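Serving tray

A serving tray is a shallow, flat-bottomed carrier used to bring food, drinks or dishes from one place to another, most often from a kitchen to a table. Trays are among the plainest things in a household, and perhaps for that reason they tend to stay in a family for a very long time, moving from cupboard to cupboard and picking up scratches along the way.

Shape and size

Most trays are round, oval or rectangular. Round trays are the usual choice in cafes and bars, where a server may need to carry one on the flat of the hand and turn in a tight space with it. A round tray 16 inches across is a comfortable size for home use, and will hold a teapot with its cups and still leave a little room for a plate of cookies. Rectangular trays are better for breakfast in bed, and the longer ones usually have a handle at each end.

The rim is the part that people notice least and depend on most. A low rim makes it easy to slide dishes on and off, while a high one keeps a glass from going over the side and holds in a spill until someone can find a dish towel.

Materials

Wood, metal, woven cane, glass and plastic have all been used for trays. Wooden trays are pleasant to hold and quiet to set down, though they do not like to be left standing in water. Metal trays can be made thin and light, but dishes slide on them more readily, and many owners put down a cloth or a paper liner. Lacquered trays, which are built up in thin coats over a wooden or other base, have a long history in East Asia and remain popular all over the world for their deep color and soft shine.

The tray makers of Preditz

The small town of Preditz was known for its painted trays, which were sold at the spring market in nearby Cinberg every April. The older Preditz pattern had a dark ground with a ring of leaves just inside the rim, and a finished tray was left on the drying rack for 32 days before it was packed in straw. Later workshops, Claltix among them, gave up the leaves and sold trays in a single plain color, a style that suited smaller kitchens and is the one most often found in secondhand stores today.

Use at the table

A tray may be cleared away once the dishes have been handed around, or it may stay where it is and keep a group of small plates together in the middle of the table. The second habit is common at family meals, and it saves a good deal of reaching and passing.
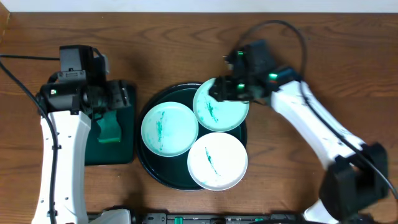

Care

Wooden and lacquered trays should be wiped with a damp cloth and dried right away. A wooden tray that has gone dull can be rubbed with food-safe mineral oil, left for 30 minutes and buffed with a clean rag. Trays are best stored upright, like books on a shelf, and if they must be stacked, no more than 4 should go in a pile, with a piece of felt between each one and the next.

See also

Lazy Susan
Tea set
Lacquerware
Platter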